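Spare Room Swap is back for January

What a turnout last time! We had 94 items change hands through the Cludstead swap table, and only two boxes of odds and ends left over for the op shop. Thank you to everyone who lugged things up the Datport hall stairs in that heat. Kayode Tamuno has already drawn up the new table plan (he has moved the books away from the door, so no more traffic jams at opening time) and we're on again this month from 9 in the morning.

For anyone new to the neighbourhood, you bring clean things you no longer use, you get a paper token for each one, and you spend your tokens on whatever takes your fancy. No money changes hands. Kids get two free tokens just for walking in, and watching them choose is the best part of my morning.

We're after homewares more than anything this time. Trays, blankets, cushions, lamps, baskets, jars with lids that still fit! Small storage goes within minutes, especially with so many of you in the flats on Ondus Street, where a bathroom cupboard is a distant dream and the shampoo ends up living wherever there's a shelf.

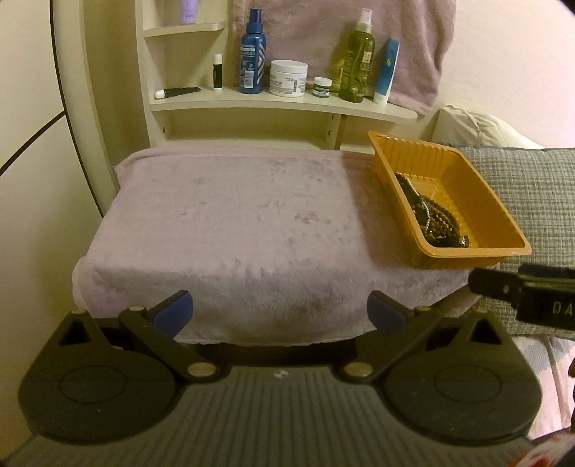 What to bring, and what to leave at home

Bedding and soft furnishings are welcome if they've been through the wash. Plush throws and blankets did really well last time, and Nkechi Olatunji is keen for more because she runs the winter bundles for the Balogun Street families and likes to get a head start. Pillows are fine if you'd happily put one on your own bed. Please fold blankets and tie them with a bit of string or ribbon, with the size on a scrap of paper if you know it.

Toiletries have to be sealed. I know it's painful to throw out a nearly full bottle of conditioner that didn't suit your hair, but we can't take opened ones. Offer it to a neighbour! Unopened soap, toothpaste and sunscreen go straight to the bundle box and still earn you a token.

Plastic trays, tubs and organisers are always popular, any colour, any size. Give them a wipe and check for cracks along the rim. Mattresses, electric blankets, car seats and helmets are a no from us, sorry.

There's a limit of 30 items per household, and if you're coming with more than that, send us a note first so we can find you some extra floor.
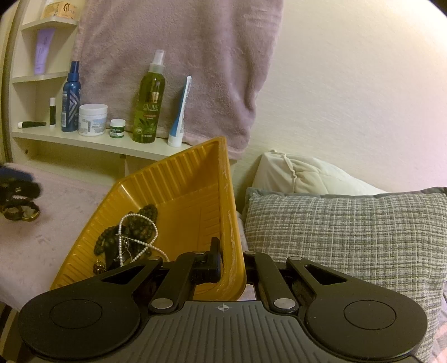

Mending corner

New this month! Nkechi is bringing her sewing machine and will do quick fixes on cushion covers, hems and split seams until 11. Bring your own zip if you need one replaced. There were 19 names on the list when I last looked, so add yours at the library desk soon.

We could also use a few more hands for packing up. It's an hour of stacking tables, and there will be Kayode's ginger biscuits.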